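Squash supper and open kitchen evening return to Stenham

The open kitchen evening is coming back to Stenham this September, and if last year is anything to go by, you would do well to put your name down early, bring an appetite and perhaps leave a little room in your bag for the squash you will almost certainly be talked into taking home.

Anong Thaweesak, who has run the evenings from the start, told us that 490 people came through the doors over the last run, a good many of them more than once, and that she would dearly love to see that figure reach 700 before the year is out. "People come for the food, of course they do, but then they stay and chat and help put the plates away, and before you know it they're asking what's on next time," she said.

There will be the usual long tables for supper, with soup to begin and plenty of bread, and a smaller table set aside for the little ones, laid with the lightweight coloured plates and mugs that have proved such a hit with families (and with one or two grandparents, who find them easier to hold). 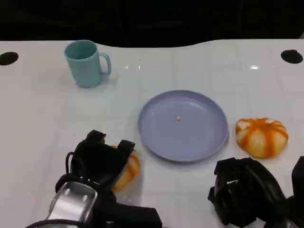 The squash themselves are coming from the Birhane allotments, where the growers have had a very good year of it and have promised 40 for the kitchen, along with a few of the small stripy ones that look so cheerful on a table and which, Anong says, are much nicer roasted than you might think. Halve them, scoop them out, add a little butter and be patient with them, is her advice.

Malsha Khondokar will be leading the cooking again and is keen to hear from anyone who has a family recipe to share, sweet or savoury. She is especially hoping for puddings this time, as the last lot vanished before she had managed to get a spoonful herself!

A grant of £2,000 from Gavesance has paid for new pans, more tableware and a proper set of shelves to keep it all on, so there should be no more hunting through boxes for a matching cup.
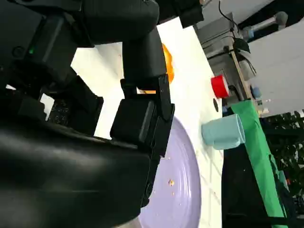 Crumbs on a lavender plate, with a light blue cup beside it.

Supper is free, though donations towards ingredients are always welcome, and children should come along with a grown-up. Names can be left at the kitchen door or with Malsha, who would also like to know in good time about any allergies, and about anybody who would be glad of a lift.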